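Hanane Ouazzani
September

Notes for session 4: keeping a lending shelf going (tools, kit, odds and ends)

Carry on from last time. We'd got as far as what people borrow and why they don't bring it back. Today: the record, the shelf, the return. Bring your own sheet if you started one.

1. What counts as a loan

Anything that leaves the building and is meant to come back. Sounds obvious. Ruawai counted only things with a deposit, so for two winters the small stuff wasn't written down at all. When they finally did a stock check, 923 items on the old list, 79 they couldn't find. Most of the 79 were cheap. Clamps, extension leads, a pasting table, tins of bits. The dear things all came back.

So: write down cheap things too. One line each. Don't make a separate book for them, it never gets filled in.

2. The record

Minimum: item number, who, out, due, back. Five columns. Nikovano added "condition out" and "condition back" and found the two were always the same word ("ok"). If you want condition, ask a real question. Does it switch on? Are all the parts in the bag? Is the blade guard there?

Numbers on items, not names. Three people will call the same thing a strimmer, a trimmer and "the garden one". Paint pen on dark plastic, tie-on tag for anything with a cord. Stickers come off. Stickers come off everything, stop buying stickers.

Loan length - Skosbridge tried a week, then a month. Month was too long, things drifted to the back of sheds. They settled on two weeks with one renewal by phone. Discuss: is that right for a ladder? For a carpet cleaner? (Group work, 30 minutes, see the board.)

3. The shelf

Arrange by job. Decorating together, garden together, sewing together. Bevan Paewai's layout from Umudcombe is in your folder, look at the bottom row, heavy things at knee height and a gap left for returns that nobody has checked yet. The gap matters. If returns go straight on the shelf they go out again with bits missing.

Soft things in lidded boxes. Cords never loose in a box with other cords.

4. Returns

Most of the work is here and most of the arguments. Check while the borrower is still standing there. Not later. It's awkward, do it anyway, people get used to it inside a month or so.

Order:
- number against the sheet
- parts out on a table, clear surface, good light
- anything wound up or bundled gets undone and looked at full length
- switch on if it switches on
- sign the "back" column, THEN put in the gap 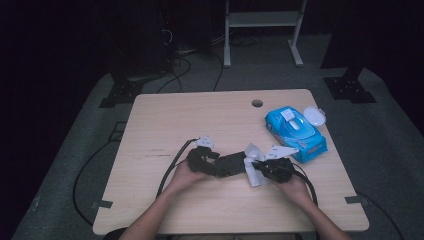 Fig. 3. A dark bundle held over a table, not yet undone.

Damage. Have a price list before you need one. Skosbridge charge for lost parts but not for wear. Umudcombe don't charge at all and ask for a hour's help on the shelf, which some borrowers like better and some really don't. Either works if it's printed on the loan slip. What doesn't work is deciding on the day according to who it is.

Late things. Phone call first, then a note, then a visit from someone who lives nearby. Ruawai wrote formal letters and got 80 items back, but lost borrowers over the tone. Their second version of the letter is on the back page, much shorter, compare the two.

5. For next time

Read the Nikovano sheet. Mark every column you think could go and say what you'd lose. Draft a loan slip, half a page at most, your own place not an imaginary one. We will swap and pick holes.

Also insurance - I didnt get to it, will do it first thing. Questions on that to me before the session please, some of them I'll have to look up.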